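Darragh Moynihan keeps his lab notes in pencil, and the first thing he did when I arrived in April was look for the notebook. It was under a coat. The second thing he did was make tea, and by the time both of us had a mug and a clear bit of bench it was close to eleven, and he had already told me most of what I'd come to ask.

Darragh works on two-armed manipulation, the business of getting a pair of robot arms to cooperate on things that bend, sag and fold. His group's latest result concerns a training method they call Tiller, and it grew out of a complaint. "We had arms that were perfectly good at picking things up," he told me. "Cups, blocks, a dish, no trouble at all. Then you'd hand them something soft and they'd get in each other's way like two people trying to fold a sheet in a hallway."

The usual approach is to have a person drive both arms through a task, over and over, and let a policy learn to copy what the person did. Darragh's group did that too, for the best part of a year, on a setup named Jasirano (after a boat that belonged to somebody's uncle, I gathered, though there was some disagreement in the room about that). They ended up with 2202 recorded demonstrations of soft objects being opened, closed, lifted and turned over. The trained policy was decent. It was also, in his word, "polite."

I asked what he meant by that.

"It waits," he said. "One arm goes in and takes hold, and the other one hovers. You can see it hover. People do that when they're driving, you see, because you can only really pay attention to one hand at a time with those controls, so the other hand gets parked. And the policy learns the parking along with everything else. It has no idea the parking was us being tired."

Tiller goes after the parking. During training, the method looks at each short stretch of a demonstration and estimates which arm the person was really steering. The steering arm's motion counts for a lot, and the idle arm's motion is allowed to count for much less. Then comes the part Darragh is fondest of, a correction stage in which the policy runs on the real arms and a person steps in only at the point where the two grippers come together over the object. Those corrections are short, a few seconds apiece, and they used 50 of them for each object in the main study.

"Fifty is nothing," he said, and got up to look for a biscuit. "Fifty is an afternoon. I kept expecting it to need more, and Ngata kept telling me to just run it and see."

Ngata, I should explain, is the name of the group's evaluation script. It picks the starting layout for each trial and scores the outcome, and over the years everyone has fallen into talking about it as if it were a colleague with firm opinions.

The main study covered 12 soft objects, and pouches were the hardest of them. A pouch has an opening that wants to close itself, and the fabric near the opening moves as soon as either gripper touches it. With ordinary copying, the policy managed to get both grippers onto the upper edge in fewer than half its attempts. With Tiller it did so in most of them, and it held on through the next step more often as well. Darragh was careful to add that six of the objects showed only a small gain, and he read me their names from the notebook so that I'd be sure to write it down.

He was happiest talking about the fingertips. "When they're both working at the same corner, that's where everything used to fall apart. They'd be right on top of one another. Look at how close they get! A year ago I'd have had my hand on the stop button." 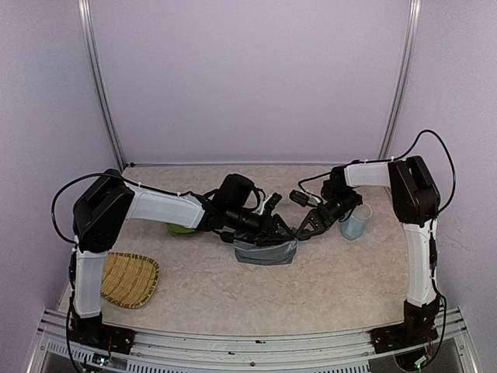 ## What still goes wrong

Plenty, he was glad to tell me. The weighting scheme assumes that one arm or the other is in charge at any given moment, and some tasks don't divide up that way. Wringing is one. Stretching a band over the mouth of a jar is another, and the group has more or less given up on that for now.

There is also the question of whether any of it travels. A second lab has tried Tiller on a different pair of arms, a setup called Grendus with longer reach and stiffer joints, and the early numbers were mixed. Darragh suspects the corrections need to be collected fresh on each machine. "I'd love to be wrong about that one," he said. "It'd save a lot of people a lot of afternoons."

I asked him what he'd do next if he had the time, and he turned to a page near the back of the notebook with a drawing of a drawstring bag on it, gone over so often that the pencil had nearly worn through the paper.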